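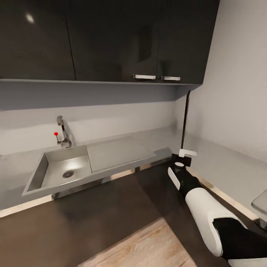

One of last year's group objected that storage is the dullest part of a kitchen and could surely be covered in ten minutes. It was a fair remark, made at the end of a long afternoon, and it is the reason storage now gets a full session. Dullness is a poor guide to what goes wrong in a house.

Planning the Small Home, Session 3: Where Things Go

Before you come, please read the Brestano chapter on reach and the short extract from Purves. The Purves is four pages long and took him, by the feel of it, most of a decade. Skip the footnotes unless you are having trouble sleeping.

What we mean by storage

For this course, storage is any place where an object waits between uses. That covers cupboards and drawers, and it also covers the chair in the bedroom that has not been sat on for years. Planners draw the first kind. People live mostly with the second. When you survey a home for your coursework, record both, and do not tidy the second kind away out of kindness to the owner.

Purves sorts household objects by how often the hand goes to them: daily, weekly, seasonal and never. The last group is always bigger than anyone expects. It contains the fondue set, the spare fondue set, and cables for machines that left the house long ago. Purves wanted the "never" group thrown out. Brestano, who is gentler or has met more families, allows it a shelf, provided the shelf is high and the door shuts.

Reach

Most arguments about wall cupboards are arguments about arms. A shelf that suits a tall person reaching straight up is no use to a shorter one leaning over a worktop, and the worktop is nearly always there. Drawings hide this because drawings have no stomachs. When you mark up a plan, measure reach with the person standing where they would really stand, with the worktop between them and the shelf.

Clerora, the housing study you were given last session, asked tenants in 200 flats which shelf they used least. The top one won easily. More interesting was the runner-up, the back half of the bottom cupboard, which needs no stretching at all, only kneeling and a torch. Low is not the same as handy. Things at the back of a deep low cupboard are as lost as things in a loft, and the loft at least has a light.

A rule that will get you through most of the coursework: daily things between hip and eye, weekly things just outside that, seasonal things wherever you can bear to fetch a stool.

Doors, and what they are for

Open shelves photograph well. They also collect grease and make a public record of how many mugs you own. Closed fronts forgive a great deal. The price is paid in swing: every hinged door needs clear air in front of it, and in a narrow room two doors will often want the same air at the same time. Draw the swing of every door on your plan, including the door to the room. Each year one group presents a layout in which the larder can be opened only from inside the larder.

Finish is a matter of taste, up to a point. Dark, shiny surfaces show fingerprints and dust. Pale matt ones show everything else. Textured ones keep what they are given. We shall not settle this, and anyone who brings paint cards will be asked to put them away.

Corners

The inside corner is where two runs of cupboards meet and neither can be properly used. The trade has answered with carousels, pull-out trays and a good deal of sincere carpentry. The Erkix corner unit, which we look at in the second half, has 15 moving parts and holds slightly less than the plain box it replaces. It is a pleasure to operate. Decide for yourselves whether that counts.

The cheapest answer is to close the corner off and forget it. Students resist this because it feels like giving up. It is giving up, and it is often the right choice.

Coursework

Choose one room in a home you can visit more than once. Draw it to scale with all door swings. Mark every storage place of either kind, and sort the contents under the four Purves headings. Then propose one change which costs nothing. Moving the saucepans counts. Advising the owner to move house does not.

Around 766 words is plenty. Hand it in by the end of August, on paper, with your plan folded so that it opens without tearing.

Related items
Session 2: Walking Through a House With Your Hands Full
Session 4: Lighting, or Why You Cannot See the Onions
Clerora housing study: tenant answers
Reading list and library shelf marks
How to fold a plan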